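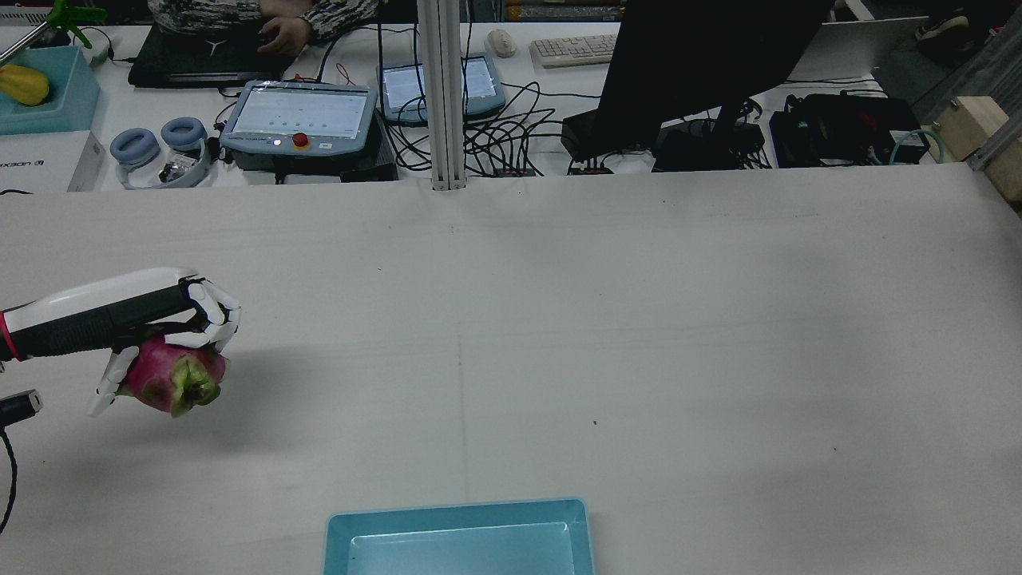 Learning to pack: the fruit bench at Terness

Posted Oct 22, 2018

Terness packs mixed fruit for hotels, airlines and a couple of grocers. For as long as the business has run, the picking and placing of soft or awkward fruit has been done by hand. Citrus and apples go down the belt without much trouble. Dragon fruit, mangoes and ripe pears don't, and they are the reason most packers go home with sore wrists.

Last year the company set up a development room beside the packing floor and began trialling robot hands there, with software from Khosravi. The project goes by the name Grutilia. This page is a short record of the work, put together for staff at the Skandthorpe site who haven't had a chance to visit.

The bench

Dragon fruit was chosen early because it is hard to hold. The scales catch on things and the skin marks if it is squeezed. The hand has to close far enough to keep the fruit from rolling, then lower it without crushing the tips. Packers from the floor take turns in the room and tell the engineers what a good grip looks like. So far 4 of them have done a full rotation, and the bench has logged 3,363 picks. Each pick is marked as good, bruised or dropped, and a packer makes that call.

The room
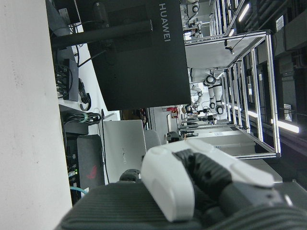 Space is tight and will stay that way until the new wing is finished. Desks and test areas share the one floor, and people working at a laptop are often only a few steps from a machine. The rule is the same as on the line: know where the nearest stop button is before you sit down. Cables are to be tied and kept off the walkways – please report any that aren't.

What changes for packers

The packing floor has 37 permanent staff. None of those positions is being cut under the current plan, which runs to the end of the next season. The heavy repeat work on the night shift is expected to go first. Grading, tray checks and customer orders stay with people.

Some jobs will look different. Anyone who works alongside a robot hand will need the basic operator ticket, and that means 40 hours of paid training. Several packers have asked whether the ticket comes with a higher pay grade. That is still being discussed, and the answer will be posted in the lunch room and on this page.

Staff who want a turn in the development room can put their name down with their shift lead.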